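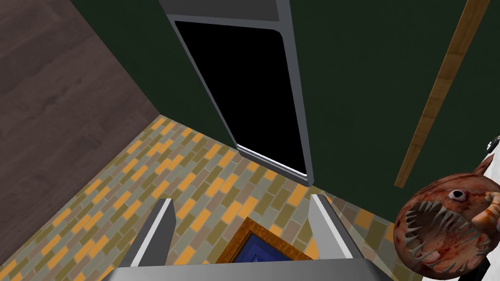
Who decides what the robot does first when it joins a cleaning team?

The people already doing the job. Management buys the thing and signs for it, fine, but the order of work should come from whoever does the rooms now. Write the list with them before anything gets switched on. If you do it the other way round you'll spend a month undoing it.

This page is how we set up Gakance at Virkidstead, which is serviced flats, short stays, lots of turnovers. Picking up off floors before the hoover goes round, and carrying things from room to room. No beds, no bathrooms. The practice all happens in Bitulura, simulated rooms on a screen, and our own people go through the runs and mark them. That's most of the new work if you want to know where the hours went.

What you need before you start

A list of jobs, on paper, in the words your team uses.
One screen in a room with a door that shuts.
Two people per shift trained to mark runs. Two, so one can be off sick.
A rota that shows marking as work. Put it on there with a start time and an end time.
Access to Bitulura for the people marking. Not just the supervisor's login, we did that and it was a mess.

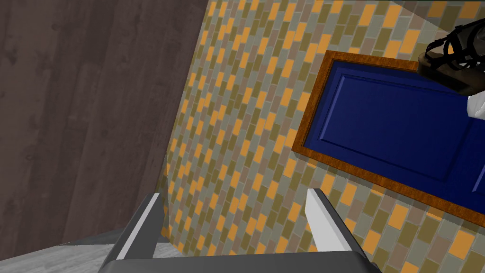

Laitinen

Step 1. Split the jobs

Take the paper list. Go down it with the team, pen each. Three piles: robot can have it, robot can try it, stays with us. Don't argue too long over the middle pile. Ours had shoes in it, anything with straps basically, and anything lying half on top of something else. A sandal over the corner of a framed panel is a much harder pick than either on its own. People who have tidied for years will tell you that straight off. Write down what they say.

The "stays with us" pile matters more than it looks. Ours has anything personal left by a guest, anything broken, anything that might be medicine. It's pinned up. It has not moved since we started and I've told the team it won't without a meeting.

Step 2. Set up the practice rooms

Bitulura will give you rooms by the bucketload. We asked for 3000 and that was too many to start. Begin with 200. Turn on mixed floors, mixed walls, mixed clutter. You'll get colours no landlord would pick and objects no guest would pack, leave them in. First week somebody will ask to have it all changed to look like our flats. Say later. We did our own floor plans second and I'd do that again.

Tilt is worth a mention. The view from the gripper leans all over the place, and new markers feel a bit queasy. Let them stop the run and look away. Smaller window on the screen helps too.

Step 3. Mark the runs

Each marker does 25 runs a shift, then stops. Not 25 and then a few more if it's quiet. After that the marks go soft and you end up doing them twice.

For every run:

Watch it through once without touching anything.
Go back to the moment before the fingers close. Are they lined up with the thing it's been told to get? Write lined up / off left / off right / wrong thing.
If it never gets to closing, mark "no attempt" and the time it gave up.
Anything it bumped. Say what with.
One line in your own words. This is the bit the engineers read, so don't skip it even when it's dull.

Gaps between fingers fool everyone. From above it can look like the object is sitting nicely in the middle when the gripper is still well over it. If you can't tell, mark can't tell. There is a box for it and I want it used. We had a stretch in June with hardly any can't-tells and I went back and re-marked a pile and they should of been all over it.

Run 2077 is the one we use for training markers. Looks perfect up to the last second, then isn't. Get them to mark it cold, then talk it over. Find your own version of it, every site will have one.

Step 4. Doors and narrow bits

Separate session, don't mix it in with floor pick-ups. Different skill, different tiredness. A floor run is looking down at one thing. A corridor run is looking ahead, with both arms out in front of the body, and you're watching the sides the whole time. Markers tend to stare at the grippers and miss an elbow. 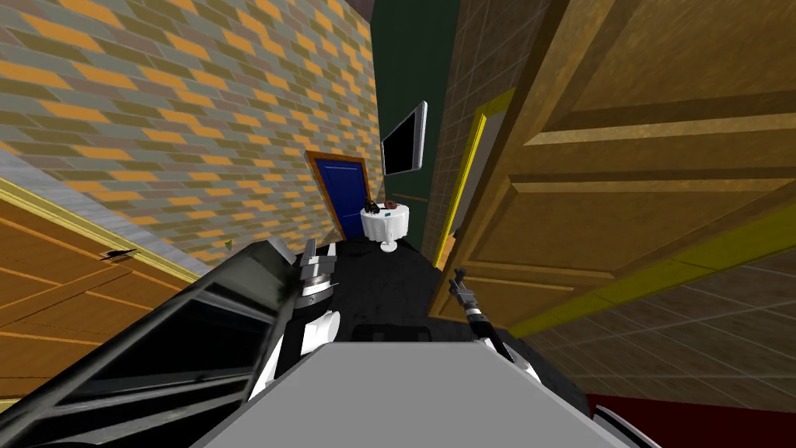 so go through it twice, once for the left arm and once for the right, and only then fill in the form. Takes longer. We gave corridor runs double time on the rota after the second week becuase people were rushing them to get their break.

What to look for. Does it slow down before a door that's open into the way, or only once it's alongside. Does it keep its arms in. Does it pick a route or just go straight at the far end and hope. A small table with a cloth down to the floor, how close does it get, cloths like that hide where the base is. Same for anything stood in a corner.

Step 5. Sort the pay and the job title

Do this before the first live shift. I put it at step 5 because that's where we did it and it was late. Marking is a skill, it needs a line in the job description and money on it. Our two best markers are both from the cleaning side and neither had done a computer job before. One of them nearly went back to the floors over it, fair enough, she was doing two jobs on one rate.

Also ask who doesn't want to. Some people took the job for the walking about and the being left alone. A chair and a screen is a worse day for them. Swap, don't force it.

Step 6. First live shift

Pick a quiet day, ours was a Thursday. One flat. One person with it, and that person has the stop button and no other jobs. Short list, only things from the first pile. Door open.

Afterwards the person who was with it talks first. Supervisor last. Notes go into Bitulura the same shift, under the same headings as the practice runs, so the two can be put side by side.

Things that changed that I didn't plan for

Less bending, which the team like. More waiting, which they don't. Handover takes longer. Lunch got split because of the marking slots and that was a bigger row than the robot was, so look at breaks early. And the trolley cupboard is now a charging cupboard, so find somewhere for the trolleys.

Form for step 3 is in the staff folder, second tab. Print it double sided.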